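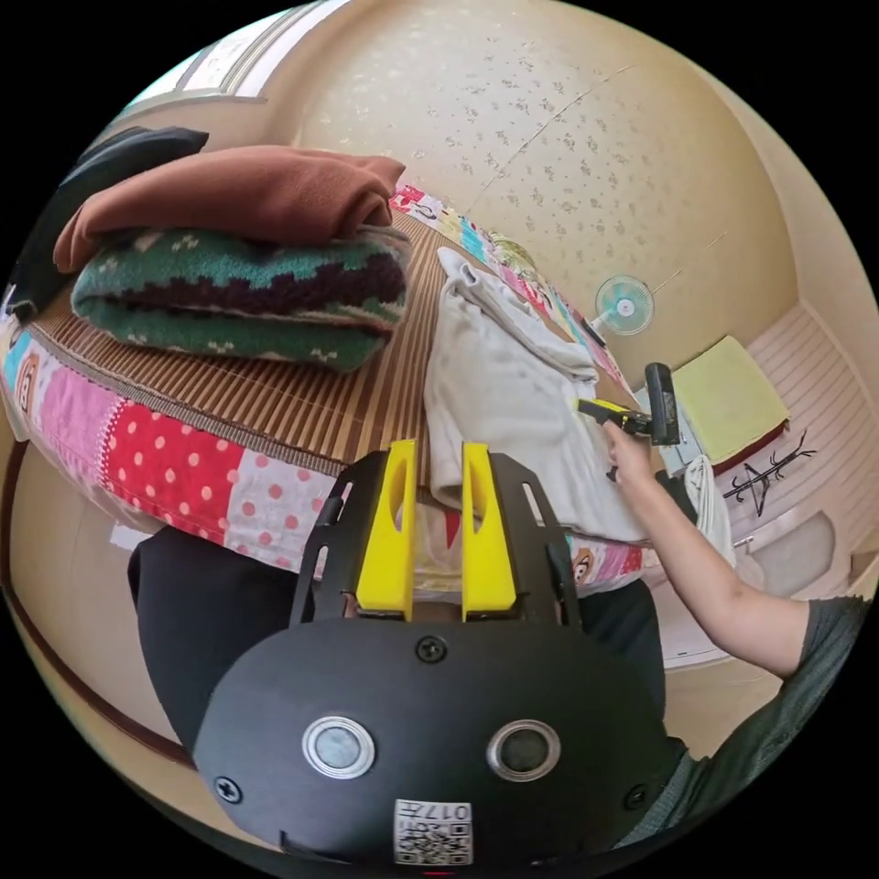

Two hand-held grippers in use over a bed laid with a woven mat, folded blankets and a white towel.

The Girkoscombe Open Day is an annual public demonstration of household manipulation research held in July at the Girkoscombe site of Broltier, a developer of robot training tools. It is best known for its bedroom station, at which operators tidy and fold bedding with hand-held grippers while the movements are recorded for later use in training robot arms. Visitors may watch the recording sessions at close range and, at set times, try the tools themselves.

Background

Broltier began recording household tasks at Girkoscombe under a program named Arriaga. Early work relied on teleoperation, in which a person steers a robot arm from a separate set of controls. Olga Urquijo, who led the program in its first phase, considered the method too slow for soft materials. An operator folding a blanket through a robot arm needed several minutes for a motion that takes a few seconds by hand, and the recordings contained long pauses.

The program moved to hand-held grippers in its second year. The operator carries the tool directly, and the position of the tool and the opening of its fingers are logged throughout the task. No robot is present during recording. The same finger shape is later fitted to a robot arm, so that contact between finger and cloth stays comparable between the two.

The open day grew out of informal visits by engineering students from the surrounding area. The first edition was limited to one room and one morning. Later editions added a kitchen station, a laundry station and a review room where finished recordings are played back.

Equipment

The tool used at the bedroom station is the Jilteter, a black gripper with two upright fingers in yellow plastic. Each finger has a narrow oval cutout near the tip, and the pair is carried on black side plates with slotted openings. A square code sticker on the rear of the housing identifies the unit; the example shown carries the characters 017.

Operators work with one tool in each hand. Single-handed recording was used at first and is still found in the kitchen station, where most tasks involve rigid objects. It was dropped for bedding after trials in which blankets slid away from the only point of contact.

The fingers are treated as wear parts. Broltier replaces them after 868 recorded grasps or when a crack is found at the cutout, whichever comes first. Replacement sets are checked for spacing before they are issued, and a tool that has been dropped is withdrawn until it has been recalibrated.

Bedroom station

The bedroom station is set up in a furnished room with ordinary domestic contents. The bed is covered with a patchwork quilt in reds, pinks and turquoise, partly patterned with polka dots and small cartoon characters. A woven mat with a dark trim lies over the quilt. The patterned surface was kept on purpose: earlier recordings made on plain sheets gave poor results when the trained system was moved to a different room.

Items are placed on the mat at the start of each run. The usual set consists of a fleece blanket, a knitted blanket and a towel. The towel is normally the first object handled, and is presented crumpled. Blankets may be presented folded, in which case the task is to move or restack them, or open, in which case they must be folded first.

A run proceeds as follows. The operator brings both tools to a start position above the bed and holds them still. On a spoken signal the operator closes one gripper on a corner or edge of the item, then brings in the second. The item is lifted, straightened and laid down again. The run ends when both grippers are open and clear of the cloth. Runs longer than 4 minutes are discarded.

Crescencio Pastor, who wrote the procedure for the station, set limits on the speed of the hands. Fast motions are easy for a person but fall outside what the target arms can follow – a point that new operators tend to find difficult. The procedure also forbids touching the cloth with the free fingers or the wrist.

Public program

Attendance at the most recent edition was limited to 265 visitors, admitted in groups of up to 8. Groups enter the bedroom station by the side door and stand behind a line on the floor. Talking is allowed, as sound is not recorded.

The program opens at 10 a.m. with a short talk on calibration. Recording sessions follow until early afternoon, after which the stations are given over to visitors. Trial runs made by the public are shown in the review room and then deleted. They do not enter the Arriaga collection.

Reception

Visitor comments collected by Broltier have mostly concerned the weight of the tools and the difficulty of judging grip on thin fabric. Teachers accompanying school groups asked for a longer playback session, and the review room now stays open for an extra hour.

Urquijo has described the open day as useful for finding faults in the written procedure. A rule on how to re-grasp a dropped corner was added after visitors repeatedly asked operators what they were supposed to do in that case – the earlier text did not cover it.

See also

Bimanual manipulation
Deformable object handling
Teleoperation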